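Trollska Open Water Series Confirms Courses and Entry Rules for May

Print this page | E-mail this article

Search news
Enter keyword
Go

Nov 26, 2018

The Trollska Paddle Association has confirmed the courses for its spring series, which opens in May with the Jadden Lake Sprint and closes with the long-distance race at Golov Harbor. Entries will be accepted through the association's office beginning next month.

The Golov race remains the principal event of the series. Paddlers will leave from the harbor beach, round the outer channel marker and return along the north shore. The field is limited to 200 paddlers across all classes. Last season the series as a whole drew 354 entries, the largest number since it was established.

"The north shore return gives every paddler a fair line to the finish, whatever the wind decides to do," said race director Sumathi Pisharody. "We have discussed the change with the harbor office and are pleased to have its approval."

Defending women's champion Keerthana Reddy has indicated that she will return. She finished ahead of Geetha Gounder in last season's final after the two exchanged the lead several times in the closing mile. In the men's race, Gayan Sikder will move up from the junior class for the first time.
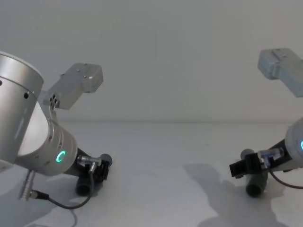
Entry Classes and Equipment

Separate results will be kept for stand-up boards, surfskis and outrigger canoes. Juniors will race a 2-mile course inside the breakwater at Golov and a 5-lap course at Jadden Lake. All competitors must wear a leash or an approved flotation device, as set out in the series rules. Boards and craft may be inspected at any time before the start.

Paddlers who need to rent a board should contact Matei Watersports directly. The association does not hold rental equipment at either venue.

Questions regarding class eligibility should be addressed to Sowmya Palaniappan, series registrar. Transfers between classes will be permitted until the close of registration. Entry fees are not refundable after that time.

Related News
Junior Clinic Dates Announced for Jadden Lake
Revised Leash Rule Now in Effect
Season Standings: Final Results by Class
Parking and Launch Access at Golov Harbor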